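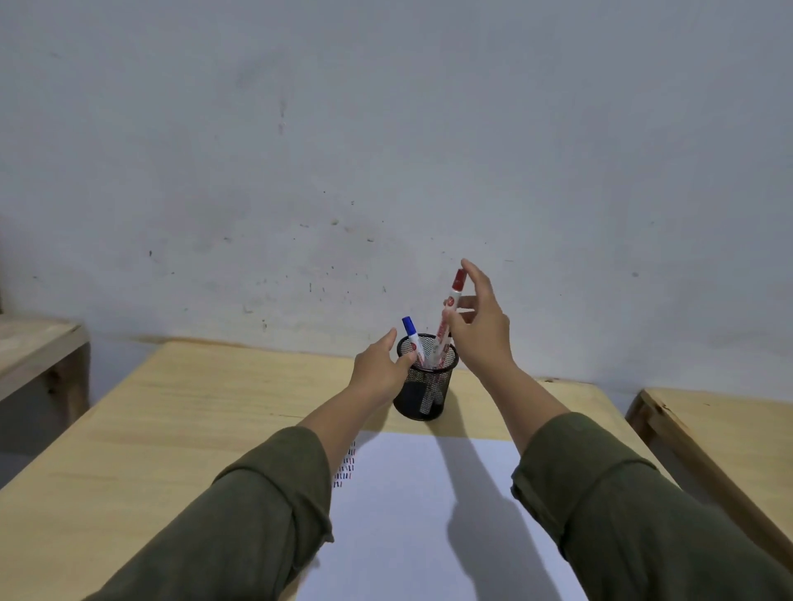 Marker task at the plywood desk: red-capped marker being drawn from the mesh holder, blue-capped marker still standing in it.

MINUTES OF THE MANIPULATION SOFTWARE WORKING GROUP
Mukarska, Rurkbridge office, November session

Present: Trinidad Benítez (chair), Ansel Boateng, Mircea Olteanu, Bonifacio Urquijo (minutes)
Apologies: Aurelio Sarmiento

The chair opened the meeting at 2:00 p.m. The minutes of the previous session were approved with one correction: the gripper driver update under item 4 was assigned to Mr. Olteanu, and the record had shown Mr. Boateng.

1. Perception: thin objects in mesh containers

Mr. Boateng reported on the segmentation model used for the marker task. The current set holds 577 labeled clips of two-handed demonstrations. On the held-out portion, the model placed the marker cap correctly in 80 percent of frames. Errors were concentrated in the lower part of the marker, where the white barrel shows through the black wire grid and is assigned to the holder or to the wall behind.

Mr. Olteanu asked whether the labeling guide required annotators to mark the barrel through the grid. Mr. Boateng confirmed that the guide was silent on the matter and that annotators had made different choices. It was agreed that the visible barrel and the part seen through the mesh would be labeled as one object, with a separate flag for the covered part. Clips already labeled will be revised in order of capture.

Ms. Benítez noted that arm shadows falling on the white paper had been reported as a false object in an earlier build. Mr. Boateng stated that the fault was corrected in the present build but that no regression test had been written. A test is to be added before the next release.

2. Planning: lifting one marker beside another

Mr. Olteanu presented the revised extraction planner. The earlier version pulled straight up from the desk regardless of how the marker was leaning. The revised version estimates the long axis of the barrel and lifts along it until the lower end clears the rim. When two barrels cross, the planner treats the second marker as a movable obstacle and allows light contact.

Discussion followed on the role of the second hand. In the demonstrations the left hand is often held close to the holder during the lift. The planner at present keeps the left arm parked. Mr. Urquijo was of the view that a steadying contact should be offered as an option in the task file – the default could remain as it is. Mr. Olteanu preferred to wait for force data from the left wrist. The group agreed to add the option, switched off by default, and to review it once force data is available.

3. Control: simulation results

The controller was run for 71 trials in the Sondo simulator. Mr. Olteanu reported that grip force rose too quickly in the first part of the closing motion, and that the gain schedule had been changed accordingly. The trials will be repeated with the new schedule. Results with the old schedule are to be kept in the shared folder and clearly marked.

Mr. Boateng observed that the simulated holder is a solid cylinder. Ms. Benítez asked that a mesh version be prepared, for the camera view only. The contact model need not change.

4. Tooling: Granström replay viewer

Mr. Urquijo reported that the Granström viewer now shows the head camera and the planned grasp on a single timeline. Two faults remain open. The timeline drifts when a clip is trimmed at the start, and color labels for left and right hands are swapped on export. The second fault affects files already sent to annotators, who have been informed in writing.

A request from Mr. Sarmiento, submitted in advance, asked for a keyboard shortcut to step between grasp and release. The request was accepted.

5. Actions

Boateng – amend the labeling guide; add the shadow regression test.
Olteanu – add the left-hand option to the task file; repeat the simulation trials.
Urquijo – correct the hand labels on export; add the shortcut.
Sarmiento – prepare the mesh holder model for Sondo.

6. Other business

The chair reminded members that changes to the task file format require a version number. The meeting closed at 3:20 p.m.

Related items
Labeling guide, current version
Extraction planner: design note
Granström viewer: list of open faults
Minutes of the previous session

Mukarska, Rurkbridge office | Contact the working group | Copyright Mukarska | Back to top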